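October, past midnight

Budget is due at noon and I have been moving the same money between the same two columns since dinner. The request form wants one number for "robot, complete." I would like to meet whoever thinks a robot comes complete.

Sistia sent their revised quote this afternoon. The arms are the same price as before. The hands are now a separate line, the wrists are a "recommended option," and the cables have their own page. I asked if the arms could be bought without wrists, just to see, and got a very polite paragraph back. Faltitz is cheaper but their hands ship in 20 weeks, or 105 days if we pay for the fast lane. I did the math on that twice. It saves us five weeks and costs more than my car.

Standness wants to lease. Leasing looks lovely until the third year, when we would have paid for the thing and still have to give it back. I put it in the sheet anyway, in gray, so the people upstairs can see I considered it.

Then the spares. Last year I asked for none and was called prudent. In the spring I was called something else. So this time there are spare fingers, and a line for calibration, and a line for the second round of calibration. Also the small stuff, meaning cups, bowls, baskets and the rest of the tabletop, which comes to 123 dollars and will get more questions than the arms. It always does. Everybody has bought a bowl and has opinions.

Pasting these in so I remember what the money is for when I'm arguing over page four.

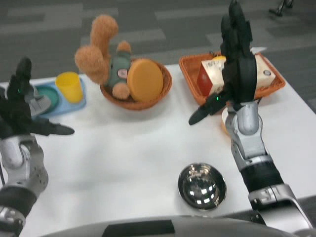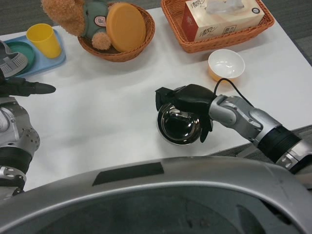
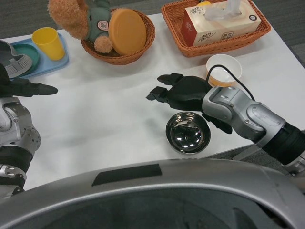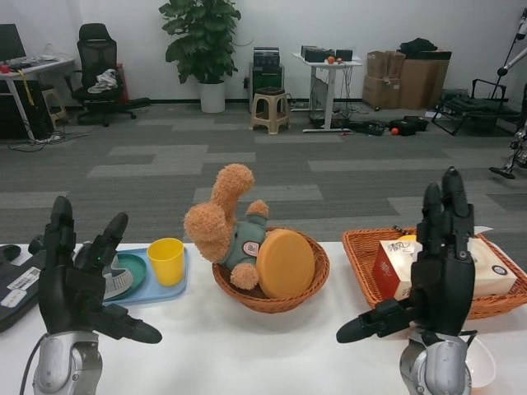 Sæther called back at five about the service contract. They will cover both hands but not "wear," and when I asked what else a hand does they said they would check. I wrote down the yearly figure and then, under it, the figure I'm going to offer. We'll meet somewhere near theirs.

If it all gets cut, I keep the service contract and the spares and drop the second workstation. Decided that in the shower, so it's probably right. I also need to take out the 100 dollars I put under "miscellaneous," or else think up a better word for it before noon. "Consumables" worked last time.

Alarm set for six. Ask Sistia about the cable page first thing, before coffee, while I'm still mean.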